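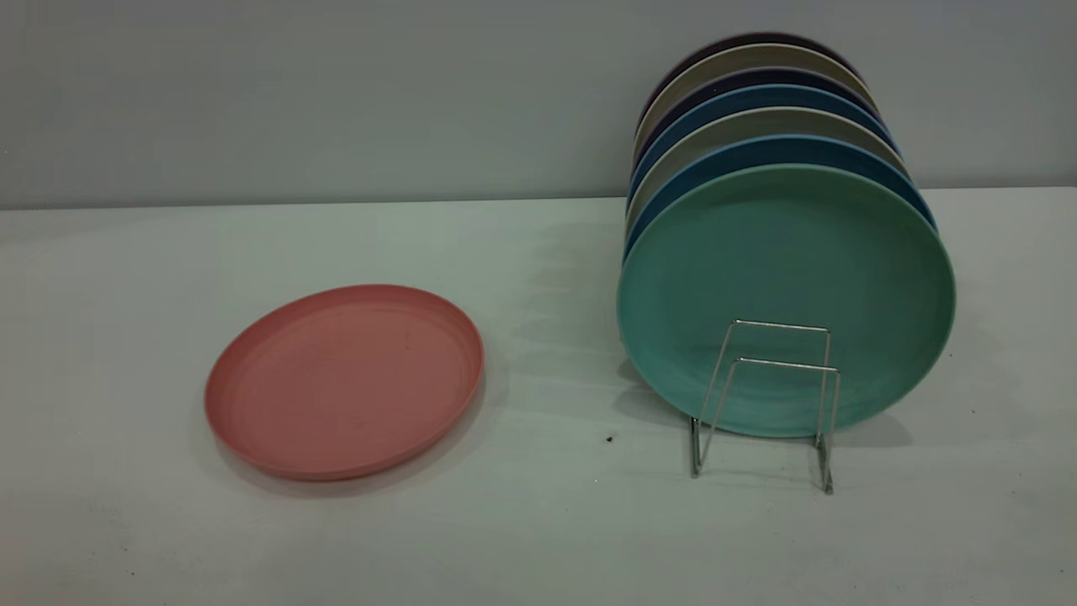
Zeltus PG-2 Parallel Gripper with Dish Pads: Long-Term Review

Rating: 3 out of 5

I bought the PG-2 in June to replace an older gripper on a small benchtop arm. The job was putting plates into a wire stand and taking them out again. I develop handling routines for a company that makes dish return stations, and plates in a stand are most of what I do. The gripper cost a little under $3,000 with the dish pads, the wrist bracket and the cable. It has now been in regular use for long enough that I can say what it does well and where it failed.

Setup

Mounting took a morning. The bracket holes lined up, the cable was long enough, and the Zeltus software found the gripper on the first try. The manual is short and mostly clear. The section on force limits is the weak part, and I will get to that. The finger pads are soft gray rubber and slide on without tools.

Normal use

For single plates in an open stand, the PG-2 is good. It closes evenly, it is quiet, and it opens far enough to clear a raised rim. I use lightweight plates in several colors, which makes it easy to tell in the logs which plate was handled. The stand is a plain wire one from Jarnorska with two loops and no individual slots, so the plates lean on each other. That makes it harder for a robot than a slotted rack, and harder than what Zeltus shows in its own material.

Placing a plate flat on the table also works, as long as the release height is set low. At the default height the plate lands on one edge first and slides a little.

The fault

The trouble started when I moved from single plates to a full stack. With rims nested close together, the fingers would sometimes take two plates instead of one. The gripper reported a normal grasp each time. The width reading was off by less than the thickness of a rim, and the software treated that as within tolerance. The arm then lifted, and the second plate let go partway across the table.

I ran a set of 50 picks to see how often it happened. It took two plates on 28 of them. Most of those ended with a plate on the floor. None of mine broke because they are not ceramic. With stoneware I would have been sweeping up all day.

The more serious problem came after a drop. On PG-2 firmware 2, losing the object did not stop the motion. The gripper saw the change in width, closed further to recover its grip force, and kept going. If you reached in to catch the falling plate, the fingers were still closing and the arm was still moving. I got the side of my thumb pinched this way. It left a bruise and nothing worse, but the force was higher than the limit I had entered. The limit applies only to the first close. The re-grip uses a separate value, set at the factory and listed in a table near the back of the manual.

Support

I wrote to Zeltus the same afternoon and sent the logs. They answered the next day and confirmed both points. They told me how to lower the re-grip value, which has to be done in the service menu, and sent a beta firmware that stops the arm when the grasp is lost. The stop works. I have triggered it many times by pulling a plate out with a wooden spoon. The double pick is still there, though less often now that I narrowed the tolerance by hand.

I also put an Athumani light curtain across the front of the bench. I should have had one from the start.

Compared with the Perell

The gripper I replaced was a Perell. It was slower and louder, and its pads wore out fast. It did fault on a lost object right out of the box. If your work is mostly fixed parts in fixed places, the Zeltus is the better tool. For stacked dishes I would think hard about it.

Before you buy

Ask which firmware it ships with. Find the re-grip value and lower it before the first powered test. Keep hands out of the area until the arm has come to a full stop, including when something falls. Plan on a second check for double picks, such as weighing at the wrist or a camera on the rims.

I am keeping mine. I took off one star for the double picks and one for the re-grip setting, and I will update this if the released firmware changes either of them.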